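8 min read

The town that was promised a ministry

Skistlow has been waiting for the civil service since June, and has bought the biscuits.

The plan, as announced from a small stage in the car park of the old Metwally building, was simple enough to fit on a lectern. One government department, or a decent slice of one, would leave the capital and settle in Skistlow. There would be 185 jobs. There would be lunches bought, houses rented and shoes reheeled. A minister used the word "vibrant" and then got back into a car, the last train having left at ten past four.

Moving officials out of the capital is among the oldest ideas in politics, and it comes round about as often as flared trousers. Every party is in favour of it. It sounds generous, it annoys the right people, and most of the bill falls due after the next election. Towns like Skistlow, which lost its cannery and then its magistrates' court and then the shop that sold uniforms to both, have learned to be polite about it.

So far, 6 of the jobs have arrived. They occupy one end of the second floor and are, by all accounts, very pleasant. They have joined the quiz league. Four of them go home at weekends, and two have been seen looking in the estate agent's window, an event reported in the local paper with some restraint.

We use cookies to improve your visit. By continuing to read you accept our use of them. Manage settings

The trouble starts with the word "relocate", which means one thing in a press release and another in a staff handbook. The department never said that people would move. It said that posts would. A post can be moved in an afternoon by changing a line on a spreadsheet, and a good number of the missing posts are already officially in Skistlow while the people who fill them continue to eat their sandwiches in the capital.

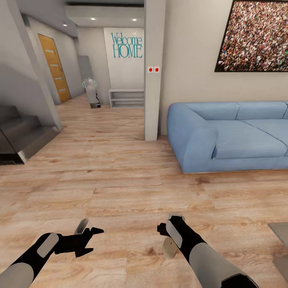
What Dovow got instead

Dovow, 90 minutes up the line, is the town Skistlow is always told to look at. It was given a licensing office under a previous government, and the office is still there, full of people who live nearby and complain about the parking. Ministers love Dovow. They visit it whenever they need to be photographed near a success.

They tend to leave out how it was done. Hardly anyone moved to Dovow either. The office hired locally from the start, trained school leavers, and put its senior managers in the building with everyone else. It took years and was too dull to announce. By the time it had worked, the politicians responsible were writing their memoirs, and the town doesn't feature in any of them.

Skistlow council would like to copy this and has said so in writing. The reply thanked it for its interest and enclosed a brochure about Skistlow.

The opposition, scenting blood, has a scheme of its own. Under the Justen plan, named after the suburb where it was launched, officials who agree to move would receive a lump sum and help with a deposit. It has gone down well with officials. It has gone down less well with people who stayed in Skistlow throughout and would have quite liked a lump sum for it.

There is a duller list of requests, which the town has been making for longer than either party has been listening. A train after six. A surgery with appointments. A college course that leads to the sort of job now being promised. None of these needs a stage, and all of them would be useful even if the department never sent another soul.

The government says recruitment is "on track" and that a further update will follow in due course. The council has extended the lease on the overflow car park. On most mornings it holds the caretaking van and a trailer belonging to the sailing club, which is nine miles from the nearest water and has also been promised something.

Enjoyed this piece? Sign up to our newsletter for politics from outside the capital, every fortnight.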